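Working Rules for Small-Part Assembly: Revised Text and Notes

Posted 29 November 2025

Readers of this blog will recall that the first set of working rules for the two-arm bench at Gavness was published here in October. Comments were received from colleagues at Zaltthorpe and from the Laskowska workshop, and the rules have been amended accordingly. The revised text applies to any task in which two arms share one work surface and handle loose metal parts.

The general principle is unchanged. A rule should be short enough to be read at the bench and specific enough that two people applying it would reach the same decision. Several of the earlier rules failed that test. The instruction to "keep a sensible distance," for instance, has been withdrawn.

Rule 1. One arm holds a part at a time. The second arm remains open and clear of the plate until the first has released its part and moved up.

Rule 2. Every part has a stated starting place, either on the plate or off it. The starting place is written on the task sheet before power is applied to the arms.

Rule 3. The work surface is covered with cloth. Small wrinkles are acceptable. A fold that can tip a part or catch a finger must be smoothed before the next run.

Rule 4. Cables are checked by hand at the start of each session, with the arms powered down. A loop must allow the full reach of the wrist and must not touch the work surface at any point in the motion.

Rule 5. A dropped part is left where it falls until the run has been stopped and the log entry made. Operators do not reach in between the arms for any purpose while the motors are live.

Rule 6. A run in which a person has touched a part is marked as assisted. It is kept in the record and is reported separately.

Rule 6 drew the most comment. In the review of 547 logged runs, 34 had been assisted without being marked, almost all of them during gear placement. Zaltthorpe proposed that such runs be deleted. That proposal was not adopted, as the assisted runs are often the ones that show where a task sheet is unclear. The Cinwood form, which has a separate column for hand contact, will be used from now on.
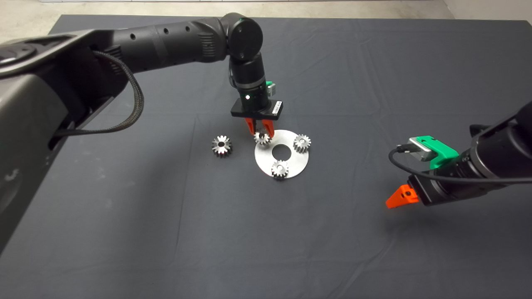
Who may stop a run?

Anyone present in the room may stop a run, at any time, and is not required to give a reason before doing so. The reason is entered in the log afterward by the operator in charge.

Rule 1 has been read by some as forbidding the second arm from entering the work area at all. That is too strict a reading. The arm may wait above the cloth, provided that its fingers are empty and that it stays clear of the plate.

Two matters remain open. The first is the speed limit for the final approach to the plate, on which Gavness and Laskowska still differ. The second is the wording for parts that arrive with burrs on the teeth. Written comments on either point may be left under this post and will be considered before the next revision.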